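Subject: Re: [zolico-users] Stomness grid, region crossings

> Anyone else getting dropped when you walk from Stomness
> into Barard? I lost 30 items of inventory in May and the
> viewer just says "region full".

Same thing on my account - 29 items gone, all no-copy. Region full is the wrong message, as the map showed 177 avatars and the cap is 445. Clearing the viewer cache brought back my textures but none of the scripts.
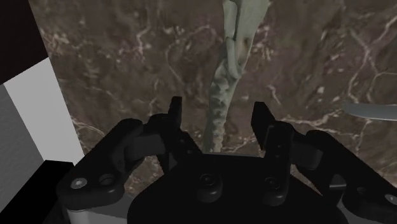

Rathnayake Virtual Worlds Club

Try crossing on foot with attachments off. I'll post my log tonight after 9 pm.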